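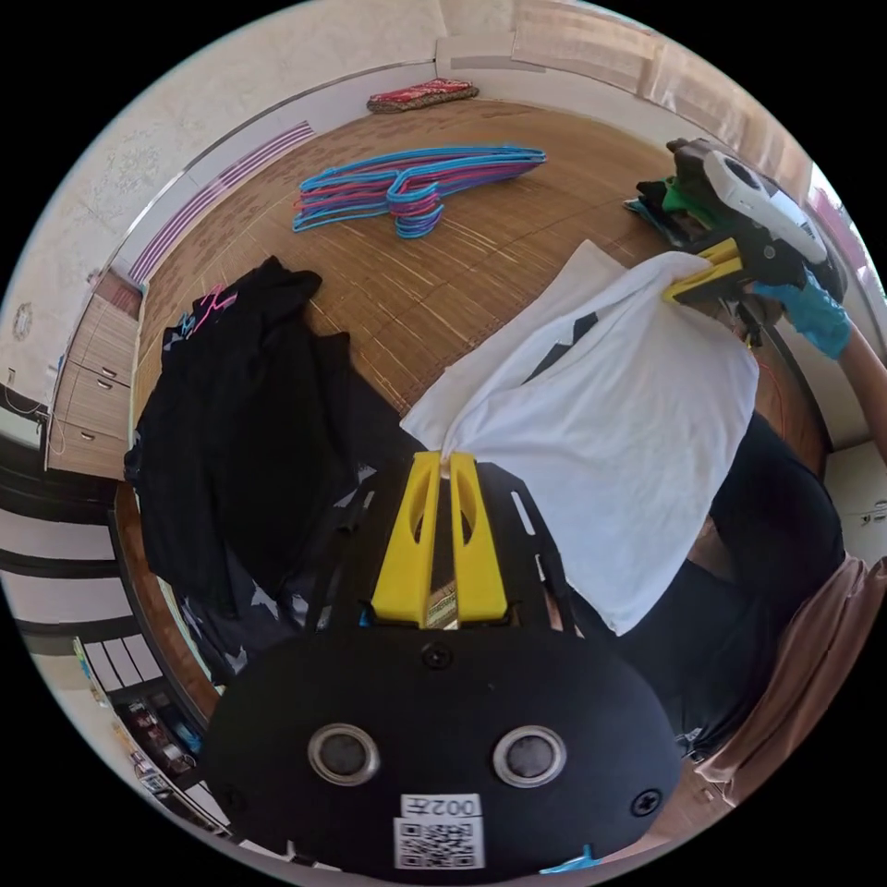 Tips from the folding room, Drarnley laundry

Put together in January, mostly by me (Apinya Jaidee), with bits from Ojārs on lates. Add your own at the bottom of the sheet in the canteen.

We fold shirts two ways now. By hand at the long table, and with the grippers for the Girnon line, so the machine gets its lessons from us. Different habits for each. Mixing them up is what slows people down.

T-shirts with the grippers

Pinch the hem, not the middle. Middle bunches and you end up chasing it.

One gripper on the hem, one at the shoulder, lift, then pull till the cloth goes flat. Gently. Cheap jersey stretches and stays stretched.

Printed side down for the fold if the print is thick. Rubbery prints stick to each other when warm, so let them cool first.

Slow hands. Slower than feels sensible. Ojārs went at table speed his first week and most of his folds had to be done again.

Drop one? Leave it, open the fingers fully, start that shirt over. Don't scoop.

Sore wrists

Comes from squeezing too hard. The fingers only need to close, they don't need crushing.

Swap hands at tea. Swap jobs after 2 hours, even if your on a good run. This is agreed with Stornis now so no one can tell you off for it.

Gloves a size up if you get hot. Turn them inside out to dry, dusting of cornflour before they go back on.

Sorting before you start

Darks in one heap, whites in another, well apart. Black fluff on a white tee is a lint roller job and theres never a lint roller.

Hangers nested together, hooks all the same way. Loose ones tangle in everything.

Check pockets. Still. The machine can't, and it won't be learning to any time soon from what Lapiņa told us.

What's changed on shift

Plain towels and pillowcases go through Girnon overnight. 1,553 pieces on its best night, 900 on a bad one when the feed jammed. We come in at six and check the stacks, which is a lot of standing and looking. Bring decent shoes. I miss the towels a bit, you could chat over towels.

More mending now than before. Buttons, split seams, zips. If you can sew say so, its paid at the higher rate. Ojārs has learned zips and is insufferable about it.

Jams: red button, wait for it to stop dead, then pull the cloth back the way it came. Never forwards. Never with scissors.

Odd ones that work

Bar of dry soap on a stiff zip.

Cold water and salt on blood, soon as you see it. Hot sets it.

Pillowcase over a fancy jumper before it goes in the wash, knot the end.

Collar grime: washing up liquid, old toothbrush, ten minutes.

Fitted sheets. Corners inside each other, fold in thirds, hide the messy side. Girnon can't do them either.

Spare gloves are in locker 2, ask Ojārs for the key before he goes off at half two.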